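Refinishing the sideboard, part 2: grain filling

The first coat of filler went on in January and I sanded nearly all of it off again. What follows is mostly a record of settings and mistakes, for my own use and for Noreen Virk, who has the matching cabinet and has asked me twice which product I used.

The piece is a low sideboard sold under the Dalen name. The label inside the left door says Pratmont, with the number 3404 stamped under it. I have not been able to learn whether that is a model or a batch. The veneer is thin. I measured it at a chipped corner with calipers and got a reading low enough that I put the random orbit sander back on the shelf and did everything by hand with a cork block.

Old finish came off with a gel stripper and a plastic scraper. Two applications on the top, three on the doors, where somebody had added a coat of polyurethane over the original lacquer. The poly lifted in sheets. The lacquer under it turned to syrup and had to be taken off with coarse cotton rags, changed often. Steel wool would have been faster, but fibers lodge in open pores and show up later as gray specks under the topcoat.

Open pores are the real problem with this type of wood. A film finish laid directly over them sinks as it cures, and a surface that looked level on the first evening has a pitted look a month later. You can fix that by building up many coats and cutting them back, or you can fill the pores first. I chose filler.

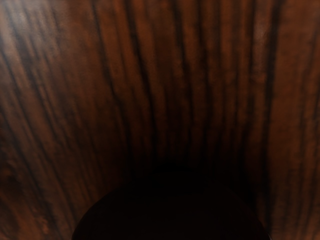

Oil-based filler and water-based filler behave differently enough that advice for one is useless for the other. The oil-based kind stays workable for a good while, hazes over, and is then wiped across the grain with burlap. It has to dry for days. The water-based kind sets fast, shrinks more, and needs a second pass. I started with Mirkel water-based in the neutral shade, on the theory that I could tint it. The tint went in fine. The trouble was speed: by the time I had worked the far end of the top, the near end had set with ridges in it. That was the coat I sanded off.

The second attempt was Biltura oil-based, dark brown, thinned with mineral spirits until it poured like heavy cream. I worked in sections no wider than my forearm. Spread with a stiff brush along the grain, then across it, wait for the shine to go, squeegee off at 45 degrees with an old plastic card, then burlap. The card matters more than the burlap does. If it is nicked it leaves lines.

Color is the other decision. Filler that matches the wood makes the pores vanish, and filler a shade or two darker makes them read as fine lines. Kai Weidemann, who restores radios and has strong views on this, says darker every time, as filler that is too light looks like dust trapped in the finish. I tested both on the back of a shelf under a wash coat of shellac and agree with him.

Wash coat, for the record: dewaxed shellac, thin, one pass, left overnight and scuffed very lightly. It goes on before the filler and keeps the color out of the flat areas between the pores. I skipped it on the left door to see what would happen. The left door is now slightly muddier than the right one - visible in daylight, hard to see under a lamp. I have decided to live with it.

The filler has had a week and still smells of solvent, so it gets another week. Then shellac again as a barrier, then the lacquer. I will write up the spraying separately once I have sorted out the compressor, which currently trips at 100 psi and takes the garage lights with it.

Noreen: the squeegee card was an expired library card. The filler comes in two sizes and the small can will do your cabinet with some left over.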